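Trilldale Pre-Owned Autos
Used Vehicle Walkaround, Lot Copy
Date: October 9, 2000
Unit: Mendes four-door, stock no. 41
Traded in at: our Clenham lot

Tires: FAIR. Three match. The fourth has its own ideas about tread.

Brakes: PASS. Pads replaced in February, receipt in glove box, under 12 other receipts.

Headlights: PASS. Both aimed at the road, an improvement on the last Mendes we took in.

Horn: PASS. Sounds like a goose with a grievance. Legal.

Wipers: FAIL. Driver's side smears, passenger side rests. Replace both before showing.

Doors and locks: FAIR. Left rear opens from the outside only. Tell the buyer before the buyer's children do.

Oil and fluids: PASS. Oil is low by half a quart. Coolant is the right color. Washer bottle is full of something blue and we are choosing to believe the label. 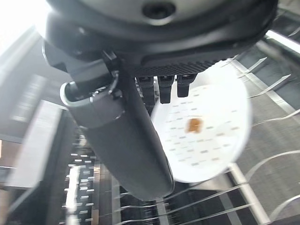 Does a car have to pass every line before it goes out front?
Brakes, lights, tires, belts and horn must pass or be rated fair. Anything else can be sold as is, provided it is written on the window sheet in letters a person can read.

Seat belts: PASS. All five latch. Center rear needs to be dug for.

Heater: PASS. Two settings, off and Clekumby in August.

Radio: FAIR. AM only. Volume knob missing, stuck at a reasonable level.

Road test: 44 miles, highway and town. Pulls slightly right. Idles at 800 and stays there, bless it.

Spare and jack: FAIL. Spare present, jack absent. Check the trunk of the wagon next to it first.

Result: HOLD for wipers and jack. Recheck both, then initial the back of this sheet and not the hood.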